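Bench notebook, Foltico build room
April 13, 2026
Entry by Dayana, blue panel project
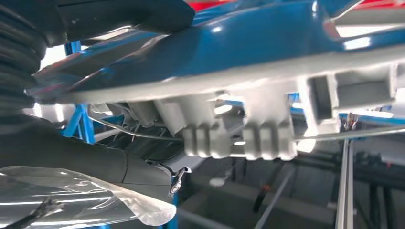 Wrist camera looking up at the underside of the blue panel, gray molded piece along it.

OK so I finally got the approach poses written down properly this time, in the notebook and in the shared folder, so whoever has the arm next doesn't have to start from my scribbles on the back of a Robles delivery slip. (Sorry, Silvan. I know you tried to read those.)

Quick recap for Aigars, who missed the last session. Our task for the June demo is to bring the arm in underneath the panel, find the gray molding, and stop at a set distance from it without touching anything. Then we back out the same way. No gripping, no fastening, that's the other group's half. It sounds so easy when you say it like that! It has eaten most of my spring.

What I did today: threw out the old approach, the one that came in flat from the side, and taught a new one that comes up from below at a steep angle. The side approach always looked nicer in the simulator but it asked the wrist to do a huge swing right at the end, and I kept getting the joint limit warning and having to start over. With the new one the big rotation happens early, way out in open space, and the last stretch is a straight creep upward. Speed override is set to 7 percent for that last stretch and please leave it there until Mr. Gallegos has watched a full run. He was pretty clear on that.

Ran the path start to finish and it stopped where I wanted it. Ran it again after lunch from a cold start and same thing, so I'm calling the pose good. The waypoint names are UP1 through UP4, and UP4 is the stop point. I added a dwell of 2 seconds at UP3 so the camera has time to settle before the picture is used for anything. Probably longer than it needs, but I was tired of chasing blurry edges.

Vision side, for Silvan. The paint is SO shiny. The highlights along the edges of the blue come out pure white and the edge finder loves them, it would much rather lock onto a reflection than on the part we care about. I tried turning exposure down and that helped the paint but then the recesses in the gray piece went to mush. What worked best was ignoring the blue altogether and searching only for the rounded lip where the gray meets it, and after that the rectangular cutout on the right as a second feature. The cutout is nice because it's dark inside and the border is fairly clean. The ribs in the middle I'd leave alone, they come out soft at this distance and there are too many lines that all look alike to the software.

I also put a mask over the left side of the picture. The arm itself takes up a lot of it, with the bellows sleeve running down that edge, and every so often the finder would proudly report that it had found the panel and it was the sleeve. Took me an embarrassing amount of time to figure out! Mask file is called left_mask_b. Don't use left_mask_a, it clips the start of the gray piece.

Note on cables: I want to go over the routing with Fulgencio before we raise the speed at all. The wrist gets to 270 degrees on the way to UP2 and I'd like more slack than we've got. He mentioned a longer sleeve from Plositz that one of last year's teams ordered and never opened, so I'm going to dig in the parts cabinet for that.

Other bits, in no order:

Saved a backup of the controller under today's folder, program name PANEL_UNDER.

The Tokadent light ring is still on my list. If we can get softer light from below we may be able to go back to using the ribs, and then the match would have something in the middle and not just lip and cutout.

I set the stop distance to 50 mm. Tiburcio wants to try closer. I'd wait on that until the vision match is steady, but we can argue about it at the whiteboard.

The pendant's deadman switch feels sticky to me when I let go of it. Wrote it on the fault sheet. Silvan, can you try it too and see if it's just my hands?

Next session: Silvan on the lip search with the new mask, me and Fulgencio on cable slack, Aigars please read the safety page and sign it so you can take a turn on the pendant. I'll bring the good markers.

D.Z.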